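Filed under: Household log / Storage and laundry
Print this entry | E-mail this entry

Entry 848

April, and the winter drawer is due for clearing. I started at two in the afternoon. The method is the same as last year: one table, one basket, one pair at a time, and no second pair comes out until the first is put away. Last year I broke that rule with the scarves and had an extra hour of matching up for it.

The basket takes small knitwear well. The sides are perforated all the way round, so air gets through, and the floor is smooth enough that wool does not catch on it. I keep it at the left-hand end of the table and work from the right. The pale top is a good surface for this. Lint shows on it but wipes off, and the rounded corners do not snag cuffs.

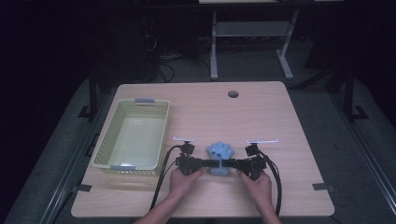
Sorting table, basket on the left.

First pair: the light blue gloves with the grey-blue cuffs. Laid flat to check shape. The ribbing on the cuffs is fine and has to be smoothed along its length, as pulling it sideways leaves a wave that takes days to relax. Fingers are spread by hand before inspection, thumb last. A bunched finger hides thin spots at the tip, and I have missed holes that way before.

The tag is a small tan one near where the blue meets the cuff. I leave tags in. The Kemppainen pair had theirs cut out and the stub scratched for two winters. 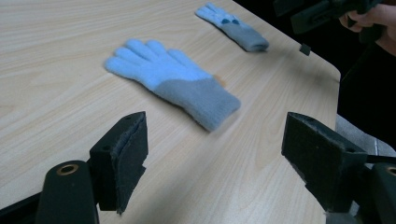 Washing notes

Wool wash is the Sollix liquid, half a capful, 30 degrees, shortest spin. The Wasov powder was too harsh on brushed yarn and I have moved it to the towel shelf. Anything with trim goes in a mesh bag. Drying is flat on a towel, turned once in the evening, never on the radiator.

The blue gloves count as trimmed. There are dark blue pom-poms, a row of white teeth in a zigzag, a round white eye and an orange patch towards the cuff, all of which can catch on other knitwear. Loose stitching gets one turn of matching thread from the back. I tested the pom-poms with a light pull - both firm.

Into the basket they go flat, without folding. Folding puts a crease across the palm, and the teeth end up pressed against the pom-poms.
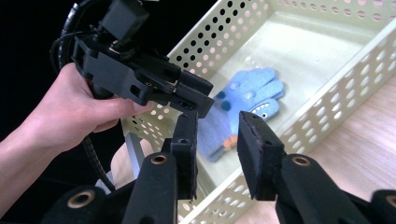 Hats are next, then the two long scarves, which will need the Dosance box as the basket is too shallow for them. The shelf gap is 30 cm and the box fits it with the lid on. Lavender bags to be refilled before anything goes up. Must also buy thread, mid-blue and white. The white reel is nearly down to the core.

Stopped at half past four.

Recent entries
- Descaling the kettle, second attempt
- Airing cupboard: shelf heights
- Scarves, and what went wrong
- Mesh bags compared

Print | E-mail to a friend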